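Textile Reuse and Sorting Project
Progress report, second reporting period
Prepared for the Benjelloun Fund by Hazel Greenberg, project manager

1. Status

The project is on schedule for two of its three work packages. Work package 1 (collection) and work package 3 (resale and grading data) are complete to the end of the period. Work package 2 (fiber recovery) is five weeks behind, for the reasons given in section 4. Spending is within the approved budget, with one transfer between lines requested in section 6.

2. Collection

Eighteen collection points were in service at the end of the period, against a target of 18. The last two to open were the library annex and the Prallel Street parking structure. The parking structure bin was moved once, from the lower level to the street entrance, after the property manager raised a fire lane issue. Arlo Begay agreed the new position with the fire marshal's office in April and the permit is attached as Annex B.

Bins are emptied twice a week on a fixed route. The outer neighborhoods fill more slowly, and from next period they will go to one visit a week. The driver hours saved will be used for apartment building pickups, which were in the original proposal but had not been staffed.

Contamination remains the main problem at the unattended points. The most common items are pillows, single shoes and damp bedding. New labels with larger type and drawings were fitted in the last month of the period. It is too early to report an effect.

3. Sorting and grading

Total intake for the period was 3000 pounds per week at the sorting room, which matches the planned capacity. Each garment is assigned one of four grades:

Grade A: resale without treatment
Grade B: resale after laundering or minor repair
Grade C: fiber recovery
Grade D: disposal

Cotton knits make up the largest share of Grade C. Light-colored knits are kept apart from dark and saturated colors at the table, as the mill pays a higher rate for pale bales and rejects a bale with visible color mixing. Mei Ostrowski rewrote the color guide used by the sorters, reducing it from nine color groups to five. Sorters had been splitting pinks, corals and reds inconsistently. Under the new guide, pale pink goes with the lights and anything stronger goes with the reds.

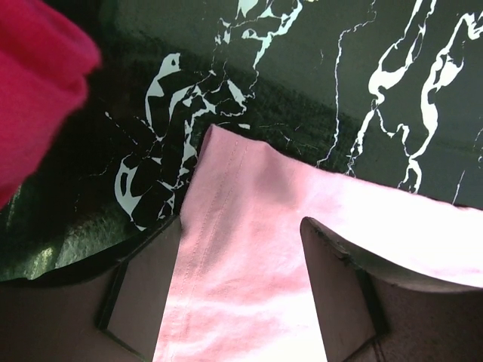
4. Fiber recovery

The Sondex shredding line was delivered on time but failed its electrical inspection. The supply panel in the building did not have the capacity stated in the lease documents. The landlord replaced the panel at no cost to the project, and the line passed on the second inspection. Commissioning began five weeks late.

Trial runs have used 400 pounds of Grade C cotton knit. Fiber length after one pass was acceptable for insulation batting but too short for spinning. Clodagh Ó Conaill is testing a slower feed rate and a wider tooth spacing. Two points have come out of the trials so far:

Seams and ribbed collars need to be cut away before shredding. Left in, they wrap around the drum and stop the line.

Printed areas with a plastic finish leave flakes in the fiber. Garments with large prints are now held back in a separate cage until a use is found for them.

5. Resale

Grade A and B garments are sold through the Penus store and two monthly pop-up sales. Store income for the period was $3000 above forecast, mostly from children's coats and denim. The repair bench is staffed two afternoons a week and has a backlog of zippers. Wendell Marchetti has asked for a second industrial machine, and a quotation is in Annex D.

6. Budget

We request approval to move the unspent balance of the signage line to equipment, to cover the second sewing machine. The total award is unchanged. The delay in work package 2 has pushed the maintenance contract for the shredding line into the next period, so that line will show an underspend in the attached table.

7. Next period

Finish feed rate trials and send fiber samples to the mill.
Start apartment building pickups on the north route.
Compare contamination at relabeled bins with the previous period.
Renew the lease on the sorting room. The landlord has proposed a three-year term, and a draft is with our attorney.

Annexes A to D follow in the separate file.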